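Head cam vs wrist cam for wiping tasks, which would you keep?

Forum: Manipulation hardware > Cameras and sensing

mdalisay
Trying to settle a camera question before we buy more units. We are recording people doing counter wiping so we can train a two-arm setup on it later. Right now I have a head camera from Trasach and a pair of Gravden wrist cameras. I can only afford to outfit the next batch of operators with one kind. 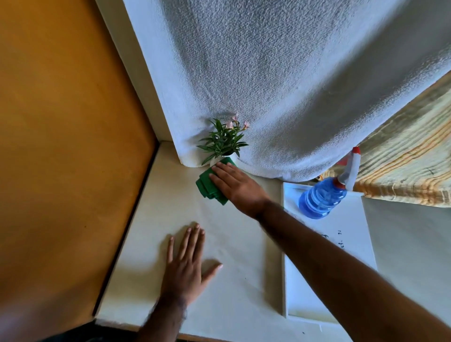 Head view, wiping up to the base of a potted plant.

The case I care about is the one in the picture. The cloth is right up against the pot, with a towel behind it and a tray off to the right. From the head you get both hands and most of the clutter. What you don't get is how hard the right hand is pressing, or what is going on under the cloth.

The wrist camera gets closer, but in my test clips the cloth fills a lot of the view once the hand is flat. Looking for opinions from people who have trained on either one.

etoom_lab
Head. We ran both for a season and dropped the wrist cameras for anything done with a flat hand. For pick and place I would say the opposite. With a flat palm the wrist camera spends most of its time looking at fabric.

What resolution are you storing? In a view like yours the pot is a small part of the picture, and if you downsize too far you lose the edge between the white pot and the white counter.

mdalisay
Storing at full size, training at a reduced size. I will check what the pot looks like after the resize. White on white with a white towel behind it is a bad combination, I agree.

v_mercado
I disagree with etoom. The last few inches are where wiping policies fail, and the head view is weakest there. Look at the forearm in the picture. It comes in from the bottom right corner and goes over the edge of the tray. Anything under that arm is hidden, and the head camera has no second angle to fall back on. One wrist camera on the working hand would have cost you very little.

Also, your robot's head will not sit where a person's head sits. We trained on 900 head-camera clips and the policy came out fine on the bench, then missed by a thumb's width when we raised the mast. It took us 40 more clips from the new height to fix it.

etoom_lab
That is a calibration problem. You would have had the same thing if you moved a wrist mount.

v_mercado
Not to the same degree. A wrist mount moves with the tool. A small offset stays a small offset.

cruzado_e
Can I ask what the end effector is going to be? I don't think the camera question can be answered without that. A human hand spreads over the cloth and the fingertips can feel the pot. A parallel gripper holding a folded cloth does neither of those things. We tried the Benjelloun two-finger gripper for wiping and it left a strip next to every object because the jaws hit before the cloth did.

We ended up with a soft pad on a compliant wrist. After that we changed the camera and it made less difference than the pad did.

mdalisay
Parallel gripper for now, on both arms. A pad is on the list. I was hoping to keep the gripper so the same arm could move the spray bottle and then go back to the cloth.

cruzado_e
Then look at a tool changer, or give the bottle to the left arm. In your picture the left hand is flat on the counter doing no wiping. If your operators do that a lot, your left arm is going to learn to park itself there.

mdalisay
They do it a lot. I had not thought about it as something the robot would copy. I may ask them to keep the left hand on the cloth side or out of view.

bmaricel
I would not tell them to keep it out of view. People brace when they reach, and if you ban it they move in a stiff way and the wiping gets worse. Record it as it comes and mask the left arm in training if you don't want it.

On the camera: head for the whole batch, plus wrist units on 2 operators. Compare on a held-out counter before you spend the rest. The Tollora recorder will take both streams on one clock if you use the wired trigger. Don't trust the wireless one, we had drift by the end of long sessions.

v_mercado
I can live with that. But put the wrist units on your best operators.

bmaricel
Put them on average ones. You will have more of those.

mdalisay
Going with bmaricel's split. The target is 1,000 clips by the end of September, all with the head camera, and wrist video on whatever those operators record. I'll post the resize check on the pot first, should have it up tonight.

cruzado_e
Please post the gripper results too, even if they are bad. I'd like to know if anyone gets those jaws close to a pot without leaving the strip.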